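3.2 工作单元的搭建与日常维护

Karakaya 单元从搭起来到现在,我们最满意的一点是它足够朴素:一张白色台面,一面灰墙,一台固定在台侧立柱上的六轴机械臂,外加俯视与斜视相机各一。控制软件沿用 Jisambridge,由 Ataberk Dönmez 改写了标定模块。整个单元占地很小,两个人一个上午就能重新对齐,这在我们以前的平台上简直不敢想!

任务是把水果放进帆布袋。布料会塌、会折,提手每次落下的形状都不一样,所以物体的初始摆放比机械臂本身更费心思。我们规定帆布袋平放、斜置,深绿色提手落在袋面上;橙色梨形物体立在袋子右侧,与袋身之间留出一段空白台面。袋口的开合程度不作规定,由操作员随手摆成,这样得到的初始状态反而丰富得多。
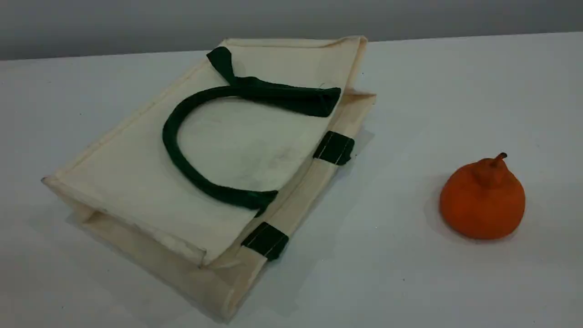 图 3 任务开始前的台面布置:米白色帆布袋与橙色梨形物体。

标定每天开机后进行一次。Defne Yazıcı 设计的流程只用一块棋盘格和 30 个预设位姿,若重投影误差超过 2 个像素,程序会自动停下并提示检查相机支架。支架螺钉是早期最常见的毛病,换上带尼龙圈的防松螺母以后,误差曲线一下子平了下来,看着非常舒服。我们建议同类单元从一开始就用这种螺母。

夹爪的保养同样值得多写几句。帆布纤维会慢慢嵌进指尖的硅胶纹路,摩擦力随之下降,表现为提起提手时轻微打滑。Saadet Karabulut 每隔 277 次抓取用无绒布蘸异丙醇擦拭一遍指尖,晾干后再做一次空夹测试,记录电机电流。电流若偏离基线,先查指尖,再查丝杠润滑。这套顺序帮我们省下了大量拆机时间。

台面也要擦,不过不必追求一尘不染。细小的深色斑点对分割网络没有可测的影响,真正麻烦的是反光:白色台面略带光泽,灯位一变,靠前的区域就容易过曝。我们把主灯的位置用胶带在地面上标出,并锁定相机的曝光与白平衡。布袋上的浅灰色污迹则保留不洗,训练集里本来就应当有用旧了的东西。

按照上述办法,该单元累计完成了 3,135 次抓取,其间只更换过一副指尖。线缆的走线方式与备件清单见附录 B。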